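3月から、近所の食料品店「レシエル(Lesier)」の手提げ紙袋が有料になりました! 小が2円、大は……と書きたいところですが、今のところ大も同じ2円。サイズで値段を分けなかったのは、レジで聞き返す手間を減らすためだそうです。

わたしがこれを知ったのは、夕方5時すぎの混んだレジの前でした。前の人が「え、今日から?」と固まり、後ろのわたしも財布の小銭入れをがさごそ。入口に貼り紙はあったのに、特売のキャベツしか見ていなかったんですよね(ちなみにキャベツは1玉100円でした)。

店の掲示によると、昨年の冬のあいだに渡した紙袋は1,477枚。仕入れ先のザルナリ(Zarnari)が値上げを知らせてきたのをきっかけに、お代をもらうことに決めたとのこと。売り場の品物の値段は据え置きで、パン用の薄い袋と、魚や肉を包む小さなポリ袋はこれまでどおり無料です。ここは助かる!

それから、家にたまった紙袋を店に持っていくと、入口横の棚に置いてもらえます。だれでも持ち帰って使ってよい仕組みで、よその店の袋でも大丈夫。ただし底が抜けかけたものと、においの強いものは遠慮してくださいとのことでした。うちの流し台の下にも出番待ちがずいぶんいるので、さっそく選り分けています。取っ手は平たいテープより、紙をよったひものほうが、わたしは断然好き。

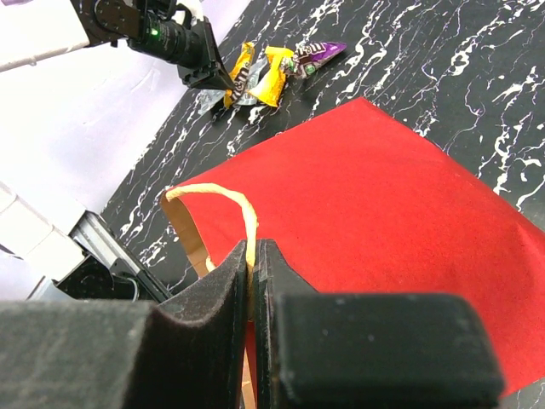

テショメさんは、2円という金額よりも、袋がいるかどうかを毎回聞かれるのがつらいと言っていました。帰り道に寄るだけだから手ぶらのことが多いし、イヤホンを外して返事をするのが面倒なのだとか。わかる気もします。その声が届いたのかどうか、レジ横には「袋いります」と書いた札が置かれるようになり、かごに入れておけば何も言わずに通れます。

通りの向かいのパン屋「プリルンデール(Prirndale)」にも聞いてみたら、こちらは当面無料のまま。そのかわり、袋を断るとスタンプが1個余分にもらえます。カードは80個で満了という気の長いもので、わたしのはまだ1列目の途中です。

レシエルの紙袋の棚は、開店から夜8時まで。寄付の受け付けも同じ時間で、レジに声をかける必要はありません。布の袋は今のところ対象外だそうなので、持っていく前に袋の中をのぞいて、混ざっていないか見ておいてくださいね。古いレシートもけっこう入っています(うちのは入っていました)。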